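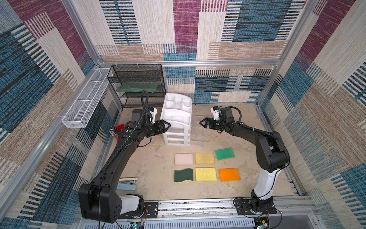

Week 3: Block Repeats and the Striped Ground

Welcome back, everyone, and thank you for the lovely colour diaries (I've read them all, some of them twice). This week we move on to large block repeats, where big rectangles of colour such as maroon, navy, beige and tan sit side by side and each one carries its own fine striping.

The thing to watch is stripe direction. Turn the stripes from horizontal to vertical in the neighbouring block and the eye reads a change of colour even when the yarn is the same - try it on paper first, it's great fun! Weavers use this to stretch a small palette a long way, and wallpaper printers borrowed the habit when they wanted walls with the feel of a rug.

Reading: Asmaa Gaber's chapter on borrowed textures, up to page 204. Souad Benjelloun's notes on dyeing are optional, but do have a look if you favour greys.

For next class, bring one repeat in no more than four colours, drawn on the grid paper from the Lillska pad.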